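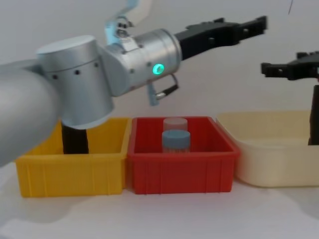 *Fig. 1. Silver arm reaching over a row of plastic bins.*

# Week 6: Calling a show that has no script

Handout version, 15 Apr 2018. I've tidied up what I said in class and put back a couple of bits I skipped when we ran out of time. If you were there, skim to the section on counts, which I rushed. Sorry!

## Where we left off

Last week was text-based plays, and I think most of you found it pretty comfortable. You have a script, you put the cue next to the word, somebody says the word, you say "go." Dance and physical theater take that away from you. There's no page of dialogue to follow, the performers may have their backs to you, and the music might be played live by people who speed up when they get excited (they always get excited).

I'm going to keep using *Gaete* all the way through, because it's the piece I know best and because I still have the book. For anyone who missed the intro: it's an evening-length percussion and dance show by the company Ziltia, six performers, no interval, no spoken text apart from one shouted word near the end. I called it at the Drenumlow in Seltedberg, a nice odd little house with 196 seats and a prompt desk tucked way over on stage left. The choreographer was Pushpa Awasthi and the lighting was by Uldis Butkienė. The show had 118 cues, counting lights, sound and fly together.

## What do you follow, then?

You've got three things you can hang a cue on:

- **Music.** A beat, a phrase ending, a drum entry, a silence.
- **Movement.** A foot lands, a head turns, someone clears a doorway.
- **Time.** A stopwatch running from a known point.

Most cues in a dance piece could be called from any of them, and the designer will often tell you two in the same breath: "It goes on the third hit, when she jumps." Fine, lovely, except that one night she jumps on the second hit. So you have to ask, every single time, *which one wins?* Write the winner in the book and put the other one in parentheses as a backup.

In my *Gaete* book, cue 31 reads:

> LX 31 – Umesh's L foot lands DSR (3rd low drum hit)

Umesh is Umesh Jaiswal, who was dancing that section. The change was a tight side light meant to catch him on the landing, so the foot wins. If the drum drifted I let it drift. Cue 32 is the opposite way around – it's a blackout on a drum hit, and if I'd waited for the dancer it would have looked late from the house even when it was bang on with his movement. Sound carries a blackout. Watch for that one, it catches a lot of new callers.

Stopwatch cues are for slow things. There's a long fade in the second section that takes 80 seconds to complete, with no particular event at the start of it, and Uldis simply wanted it under way before the audience knew the light was changing. I started my watch on the previous cue and called it off the clock. Nothing heroic about that.

## Counts, and whose counts

This is the bit I rushed.

Dancers count, musicians count, and they don't necessarily count the same thing. A dancer may count a phrase in eights because that's how it was taught in the studio. The drummer underneath may be playing in seven. They meet up again eventually and everybody is happy, but if you've got "go on 5" in your book, you need to know *whose* five.

My system is very plain and you're welcome to steal it:

1. D in front of a number means dancers' counts. M means musicians' counts.
2. Write the group as well as the number, so D 4/5 is the fifth count of the fourth eight.
3. If the counting resets, draw a line all the way across the page. A big one. You'll be reading this in the dark.
4. If someone shouts a count in rehearsal and you don't know which kind it is, stop and ask. Yes, in front of people.

On number 4: I didn't ask, in my first week on *Gaete*, and I had an entire section written in the wrong counts. Vikas Vishwakarma, who led the drums, very kindly sat with me on a lunch break and tapped through the whole thing on the edge of a table while I erased. It took the full break and he didn't get his soup.

Do the tapping, by the way. I mean physically. Tap with the hand that isn't turning pages, quietly, off the headset mic. If you stop tapping you'll lose your place in the long repeated passages, and once you've lost it in a section that repeats sixteen times you're more or less praying for a landmark.

## Landmarks

Which brings me to landmarks! Every page of your book should have at least one event on it that carries no cue at all and is simply there so you can find yourself again. Good ones are:

- a performer entering or leaving
- an instrument starting for the first time
- everyone on the floor
- a stop

Bad ones are anything subtle, anything that happens upstage behind a moving body, and anything that the performers have been told to "keep fresh." If it's fresh it's going to be different tomorrow.

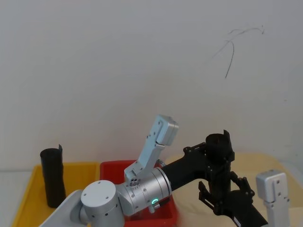 *Fig. 2. Silver arm at left, black arm at right.*

## Standbys in fast passages

In a play you say "Stand by LX 12," the operator says "Standing by," there's a pause, and then you say "LX 12 – go." With a few seconds between cues there's no room for that. What you do instead is group them.

For the last section of *Gaete* I gave one standby for a run of nine lighting cues, and it went like this:

> "Stand by LX 97 through 105. These are quick. I'll drop the numbers after the first."

And then: "LX 97 – go. Go. Go." and so on down the run. Timo Sauerland was on the board and the two of us had rehearsed it dry, with no performers, just me tapping on the desk and him pressing. That dry run is worth asking for. You may get pushback about the schedule, so ask early and ask for a small amount of time. Fifteen minutes did it for us.

A few rules for a grouped run:

- The operator reads the cue number off the board as you go, silently, and speaks up *only* if something is wrong.
- You never say the word "go" for any other reason while a standby is live. Say "G.O." if you have to talk about it. Or "the word." I've heard "the G word," which made me laugh on headset, and that's its own problem.
- Agree beforehand what happens if one gets missed. Do you skip it and catch up, or stay one behind until a safe point? We agreed on skip. Write the agreement at the top of the page.

Somebody in class asked why we don't run the whole thing off a click track and let the computer fire everything. Lots of shows do, and for a piece with recorded music it's a perfectly good choice. *Gaete* was live with no click, and Pushpa wanted the drummers free to stretch the pauses depending on the room. With a stretched pause there's a person breathing in before the next hit, and you call on that breath. I've no idea how you'd program it. Maybe one of you does, come and tell me.

## Reaction time

You call early. Everyone calls a little early, and how early depends on your operator, the length of your "go," and the kind of light. A snap on an LED fixture happens right away. An old tungsten lamp has to warm up, so a "snap" on tungsten is really a very short fade, and you'll want to get in ahead of it.

I don't write the anticipation in the book. I write where the light should *land*, and adjust in my mouth. Other people do it the other way and write where they speak. Either's fine. Mixing them isn't, especially if someone else may have to call from your book on a night you've got the flu (February, the Drenumlow, ask me how I know).

## Handing over the book

Speaking of the flu. Before you call your book done, give it to someone who hasn't seen the show, along with a video, and have them try to call it at the kitchen table. Don't help. Wherever they get lost, put in a landmark. Wherever they ask "what does this squiggle mean," get rid of the squiggle or put it in the key on page one.

## For next week

- Pick a dance video between three and five minutes long. Live music is better if you can find it.
- Build a calling sheet with at least two music cues, two movement cues and one time cue. Make up the lighting, I don't mind what it does.
- Mark which trigger wins for each cue, with the backup in parentheses.
- Put in your landmarks.
- Bring it printed, single-sided, with a wide left margin. And a pencil with a real eraser on it, please.

We'll swap sheets and call each other's. It'll be loud. I've asked for the bigger studio but haven't heard back yet, so check the door of the usual room first.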